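Davwood plank flooring is our favorite thing in the shop right now, and we've been putting floors under people's feet since long before Rania Tahiri joined to run the color side. The planks are solid, pale and full of character! 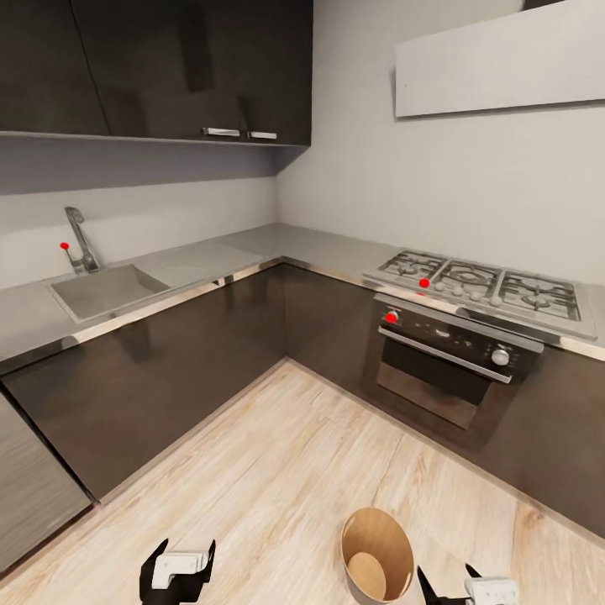
Underfoot, Davwood is quieter than you'd expect, thanks to the Skomby underlay that comes with every order. It loves a kitchen. Light planks against dark glossy cabinets and a gray countertop are a pairing we never get tired of, and the pale floor keeps all that dark from feeling heavy.

Each plank gets 4 thin coats of Kwak oil (matte, low odor, easy to touch up with a rag). Knots and darker streaks stay in, and no two boxes match exactly.
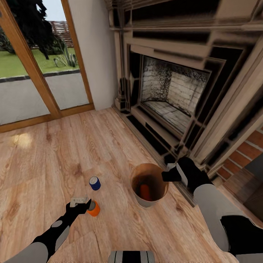

## Sizes and packs

- Plank width: 95 mm or 89 mm
- Longest plank: 2,525 mm
- Edges: tongue and groove, lightly eased
- Finish: Kwak Clear or Kwak Honey

Catherine Yule picks the boards for the Honey finish herself, and she goes for long, straight grain whenever she can get it.

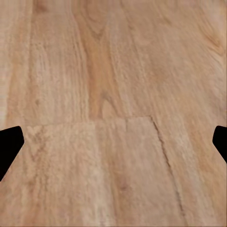
She also sets aside the shorter lengths for closets and hallways, so do ask if your room is small. Leave the boxes flat in the room for a couple of days before laying, and keep a gap at the walls. Gralent trim covers it nicely. 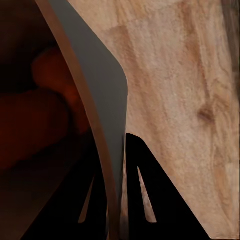

*Light wood beside matte mid-gray.*

Samples are free, and you can keep them.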